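Como fazer pepino em conserva rápida (sem esterilizar nada)

Faço essa conserva desde que me mudei para Salinas e descobri que pepino, na época boa, aparece em quantidade que família nenhuma dá conta. Já errei de tudo: ficou mole, ficou salgado demais, ficou com gosto de remédio por causa de um cravo a mais... Então vou contar do jeito que faço hoje, que é bem simples e fica pronto de um dia para o outro.

Primeiro, o pepino. Gosto dos mais firmes e finos, com a casca bem esticada. Se você aperta a ponta e ela cede, deixa para a salada. Os muito grossos têm semente demais e soltam água no vidro, aí a conserva fica aguada e sem graça.

Lave bem, esfregando com a mão, e seque com um pano limpo. Corte fora as duas pontinhas, principalmente a do lado da flor, que costuma amolecer o resto. Não descasque! A casca segura a crocância.

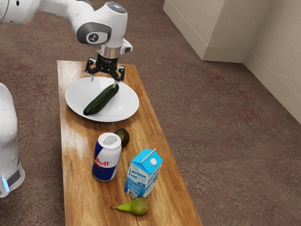
Pepino com casca verde-escura, ainda inteiro.

Agora corte em rodelas da grossura de um lápis. Se preferir palitos, pode, só vai precisar de um vidro mais alto. Ponha tudo num escorredor, jogue uma colher de sopa de sal grosso e esqueça ali por 46 minutos (é o tempo do meu programa de rádio, mas funciona, juro). Depois enxágue rapidinho e aperte de leve com as mãos.

Enquanto o pepino descansa, faça a calda:

250 ml de vinagre de maçã
250 ml de água
80 g de açúcar
1 colher de chá de sal
1 colher de chá de mostarda em grão
1 dente de alho amassado
endro fresco, se achar

Leve tudo ao fogo, menos o endro, e mexa até o açúcar sumir. Levantou fervura, desligou. A receita que eu seguia antes, passada pela Oratile Du Plessis num curso de conservas que fiz em junho, levava 90 g de açúcar. É gostosa também, mais docinha, boa para sanduíche.

Arrume as rodelas num vidro bem lavado, com o endro no meio, e despeje a calda ainda quente até cobrir. Bata o fundo do vidro na palma da mão para subir as bolhas. Espere esfriar, tampe e geladeira! No dia seguinte já dá para comer, mas no terceiro fica bem melhor.

Dura umas duas semanas na geladeira. Fora dela não dura, viu? Essa conserva é de geladeira mesmo, não serve para guardar no armário.

Se quiser variar, ponha cebola roxa em fatias fininhas ou uma pimenta dedo-de-moça sem semente. Gengibre eu testei e não repito.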